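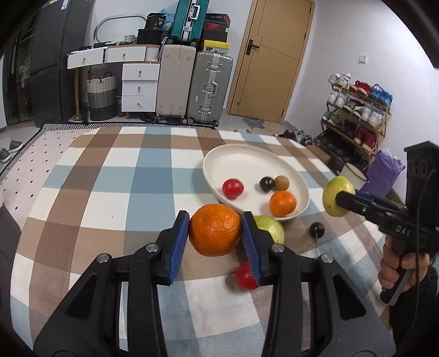

Eine Mandarine über der karierten Tischdecke.

Die zweite Klarinette

Ich sag's gleich, ich wollte nie die Erste spielen. Die zweite Klarinette im Stadtorchester Cirnside ist ein wunderbarer Platz, warm, leicht links hinter der Oboe, und wenn man sich verzählt, merkt es höchstens die Bratsche. 63 bin ich jetzt, ich habe mich in diesem Leben oft verzählt.

Und dann ruft Mulugeta an, am Samstagmorgen, ich habe noch Zahnpasta im Mund.

»Wenceslao hat Fieber«, sagt er. »Du spielst heute Abend das Solo.«

»Welches Solo?«, frage ich, als gäbe es da eine Auswahl.

Mulugeta Workneh dirigiert uns seit elf Jahren und hat eine Stimme, mit der man einen Zug anhalten könnte. Er hat dann noch geredet, von Vertrauen und vom langen Atem, aber ich habe nur noch an die Takte nach dem Hornruf gedacht. Sechzehn Takte, ganz allein, piano. Im Februar hatte ich die mal zum Spaß in der Pause gespielt, und da stand er wohl in der Tür!

Ich also den ganzen Tag geübt. Im Bad, wegen der Kacheln, da klingt sogar ein Kamm nach Konzertsaal. Frau Okoth von oben (Jeptoo, wir duzen uns eigentlich, aber wenn ich übe, denke ich an sie immer als Frau Okoth) klopfte gegen zwei mit dem Besen. Ich dachte, aus Ärger. Sie klopfte aber den Takt, und zwar schneller als ich. Ich bin ihr gefolgt, was blieb mir übrig, und auf einmal lief die Stelle.

Abends der Saal. Etwa 60 Leute hatte ich erwartet, es war das Doppelte, und in der ersten Reihe saß Wenceslao Salinas mit Schal und glasigen Augen. Mit Fieber! Im Konzert! Ich hätte ihn erwürgen können. Er hob den Daumen, und mir wurde das Blatt trocken, oder der Mund, das unterscheidet man in so einem Moment nicht mehr.

Der Hornruf kam. Braulio Barrera hat ihn schöner geblasen als in allen Proben zusammen, der Angeber. Dann Stille, und ich.

Den ersten Ton hatte ich. Den zweiten auch. Beim siebten Takt hörte ich von hinten, ganz leise, ein Klopfen, Fingerknöchel auf Holz, einen Hauch schneller als ich. Ich musste gar nicht hinschauen. Ich bin ihr einfach wieder gefolgt, und Mulugeta, der sonst keinem folgt, folgte mir.

Hinterher an der Garderobe stand Jeptoo schon im Mantel.

»Takt zwölf schleppst du«, sagte sie.

»Ich weiß.«

»Dann bis morgen um zwei«, sagte sie und gab mir meinen Hut.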